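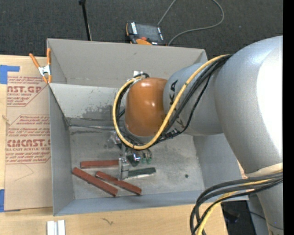 The Town That Kept Its Night Bus

Search stories, people, places
Search

By Riet Brouwer
16 February 2021
47 shares | 12 comments

The last bus from Lillenley leaves the station square at ten minutes past eleven in the evening. On the night I took it there were four passengers, all of them sitting apart, all of them with a bag on the next seat. The driver, Cor Lambrechts, waited one more minute for a woman who was running across the square with her coat open. He closed the door behind her, and she said thank you while she was still looking for her card.

Lambrechts has driven this line for nineteen years. It goes from Lillenley through Orna and ends at Stitunel, where the road stops at the river. By day it is a normal country line with schoolchildren and shopping bags. By night it has another public. "In the evening I know the shoes," he told me. "White shoes are from the hospital. Heavy shoes are from the bakery. If I see clean black ones, it is somebody from the hotel."

Two years ago this bus was almost taken away. The operator, Goossens, had made a study of all its rural lines and found that the three late departures were costing more than any other service in the valley. The plan was to end the timetable at eight o'clock. A letter was placed in the bus shelters, behind the plastic, and most people read it while they were waiting in the rain.

What came after was not a loud protest. Lillenley has 2,811 inhabitants and I do not believe it has ever had a loud protest. A nurse from Orna began to write down the names of people who used the late bus to go to work or to come home. She kept the list in a school notebook, and she asked each person to write also what they would do if the bus did not exist. I was allowed to read it. Many of the answers are short. "Walk." "Ask my brother." "Stop with the job." One man wrote that he would sleep in the changing room, as he had done before in another town, and that it was not so terrible.

The notebook was copied and sent to Goossens, together with a petition that had 299 signatures. For a company that counts its passengers in the millions this is a very small number. But a manager came, on an evening in September, and rode the line to the end and back. Lambrechts remembers that he had thin shoes and that he asked many questions about the brakes.

The agreement they reached is modest. Of the three late buses, two have stayed. The one at half past nine is gone, and people still complain about it. In exchange the last bus now makes a small detour past the hospital gate, and it may stop between the official stops if a passenger asks the driver and the road is safe. This last rule was in fact an old habit. Lambrechts had always done it, and now it is written on paper.

I asked him what has changed for him personally. He thought for a long time — we had already passed the church in Orna — and then he said that he gets home eleven minutes later.

During the spring of last year the bus sometimes drove the whole way without anybody. He drove it at the same speed and he waited at the same stops for the right minute. In Stitunel he switched off the engine and ate his bread with the inside lights on, so that a person coming from the river path could see there was still a bus.

The woman with the open coat got off before the bridge, at a place where I could not see any house. She knocked twice on the window as she passed by the front. Lambrechts lifted one finger from the wheel, waited until she had crossed, and drove on.

12 comments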